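Dec 25, 2018

Well, the big dinner's been and gone, I have eaten far too much pudding, and now I've got the couch and a cup of tea and the whole evening to catch up on this diary. I haven't written a word since November!

Mostly I want to get the room down before I forget. I've been at the long bench at Lakdale for weeks, trying to work out a cover pattern in black rib knit, and I've become a bit obsessed with it. Rib is lovely to look at (all those fine little ridges) and an absolute pig to cut straight. 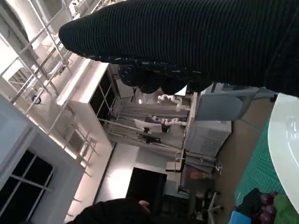
I bought 11 metres of the Jalell rib in the end, which cost me $450 and a fair bit of guilt. The Esposito one was cheaper but it went baggy the minute I stretched it, and I'd only have ended up doing everything twice. So -- Jalell it is, and toast for lunch until the new year.

The other thing I keep meaning to note is the thread. I went through a 1000 metre spool of the Fostusel without even noticing, and the colour is a touch browner than I'd like, but who's going to be looking at the seams that closely? (Me. I am.)

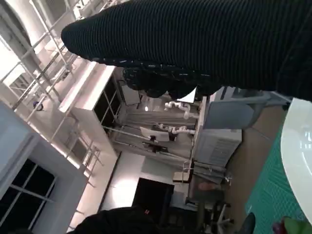 Jobs for the new year

Order more thread, and get the proper black this time. Redo the paper pattern, the old one's more sticky tape than paper. Ring Jalell about the 100 buttons they sent me by mistake, which have been rattling around in my bag ever since.
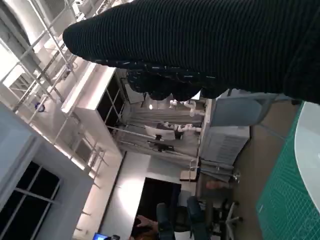 My cutting has improved out of sight, even if my patience hasn't. I used to hack away on whatever surface was going and wonder why my edges wandered. Having the green mat with the grid on it has made me so much fussier -- I line the ribs up with the lines now and won't pick up the blade until they match. Mum's old scissors are in the drawer for good, I think.

Anyway, the tea's cold and there's still pavlova in the fridge. Might have one more bit before bed.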